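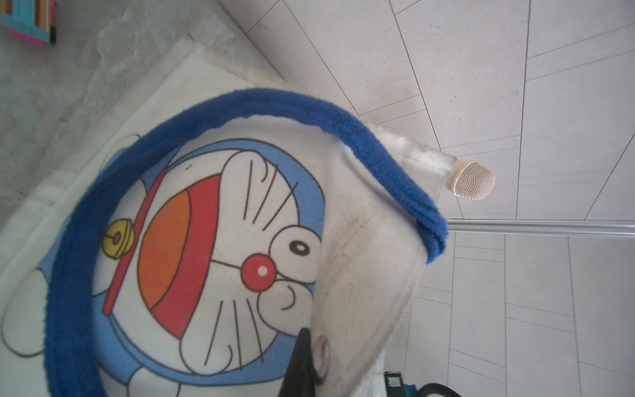
Page last changed: January 2022

Handling Soft Goods
Unit 7: The dropped fold

Read this before the lab session. Bring your notes from Unit 4 on grip force.

Background
The task in the Noltirden exercise is to pick up a fabric mat by its edge, fold it over and let go. The arm works on a rug next to a tiled floor. Shirin Shojaei ran the trials in August and wrote the fault report these notes are based on.

What went wrong
In trial 8 the gripper closed on a folded edge of the Doraemon mat and the controller reported a good grasp. The arm began its lift. Partway up, the fabric slid out and fell back on the rug. The arm carried on through the fold with nothing in its fingers and opened them at the end point. The run was logged as a success.

There are two separate faults in that record. Keep them apart in your answers.

Fault A: the grasp
The controller takes finger position as proof of a grip. If the fingers stop before they are fully closed, it assumes they are holding something. With a rigid part that is usually good enough. With cloth, a bunched layer can stop the fingers while the layer under it is free to move. The mat has a thick terry-cloth border and a plain area with much less body to it. A grip setting tuned on one will not suit the other.

Fault B: the log
The success flag was set when the arm reached its end point. No check was made after the lift. Touran Azimi found the same flag in the Plomwood scripts, where it had been copied over unchanged.

Safety points
Loose fabric can drag a cable or catch on a fastener near the fingers. Before each run, look at where the cable sits when the wrist is turned, since the home position tells you very little – the rotated poses are the ones that matter. If the cloth snags, press stop first. Do not pull it free by hand while the drives are on.

Changes made
The lift now pauses 2 seconds after the fabric leaves the floor, and finger position is read again. If it has changed, the run stops and is logged as a dropped grasp.

For the lab
Repeat the trial with the old script and the new one. Write down the finger reading at close and at the pause. Say which fault the pause deals with, and whether it could still miss a slow slip.

Hand in one report per pair, with the raw log attached.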